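The Sock Account

Monday
By a Braltar contributor
Reading time: 3 minutes

The brochure from Ongate said the arms would pay for themselves. I've worked in returns for most of my life and I have yet to meet a thing that paid for itself. Somebody always gets the invoice.

Hájek sells socks by mail. People order six pairs, keep four, and send the rest back in a shopping bag with no slip in it. My job was to get those socks matched, folded and back on the shelf, and in December we had 3,000 pairs sitting in bins with the aisles blocked on both sides. That was when the front office called me upstairs and showed me the brochure.

"It folds," they said.

"So does my sister," I said. "She wants lunch, though."

They didn't laugh. They'd already booked the demonstration.

It was across town at Gevgate, in a room with good heating. The Ongate salesman had the smooth, rested look of a man paid by the signature. He told us the service was a monthly lease, with setup included and the training done by his own people. I asked what a bad day looked like. He said the system was always learning. I wrote that down and put a question mark next to it.

Then I asked about doubles. In our bins you get a sock inside a sock, or one that has been balled up since summer. He said those were edge cases. I told him edge cases were what I had, a whole aisle of them. He offered me more coffee.

I had brought a bag of our returns with me. I asked if the arms could run those, and he looked at the bag the way you'd look at a wet dog on a couch. He said they'd be happy to discuss custom stock after signing - it was in the proposal, page 40.

I read page 40 on the bus. It said "subject to assessment."

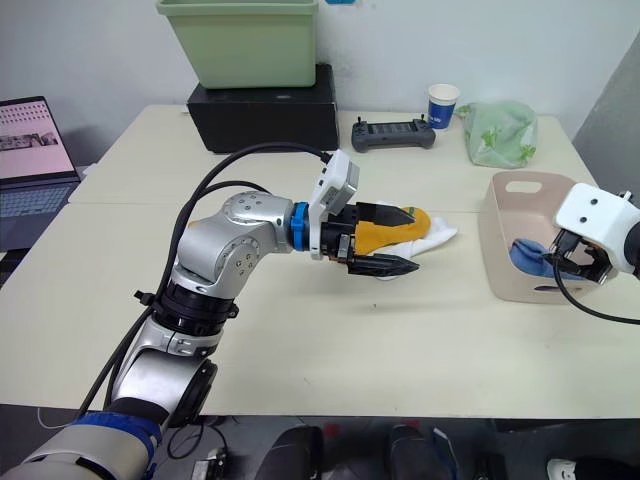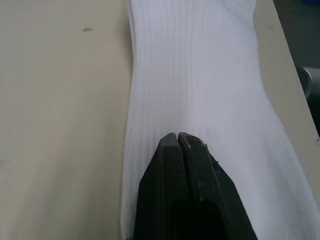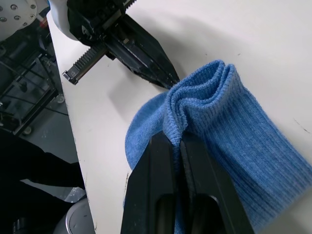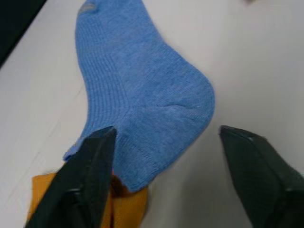

The front office wanted my opinion by five, typed. I sat there with the proposal on one side of the keyboard and my bag of returns on the other. The lease was 2,000 a month, and the rate they promised was 70 pairs an hour under "standard conditions," a phrase I looked for in the glossary and didn't find. What I kept going back to was the blue toe lying over the orange sock, with a black finger out to each side of it. I know that moment. I've had my own hands there, two colors in a heap, deciding which one to pick up. I do it before I've noticed I'm doing it, and I wanted to know what the machine did when it picked wrong, and who came to put it right, and whether he was included in the 2,000.

So I typed that. I typed that I'd seen careful handling of socks on a clear stretch of table, and that I couldn't recommend paying for it until somebody let them have the bag. I left the bag on the desk upstairs with the report on top.

It was still there Wednesday. The report was gone.

Comments (4)

sortline_ed
I sat through this same meeting, only it was towels. "Subject to assessment" made me put my phone down for a minute.

Marigold77
Good story but you're hard on the salesman. He offered coffee twice!

papertray
Did they sign or not? I read the end again and I still can't tell.

nightshift_b
They signed. They always sign.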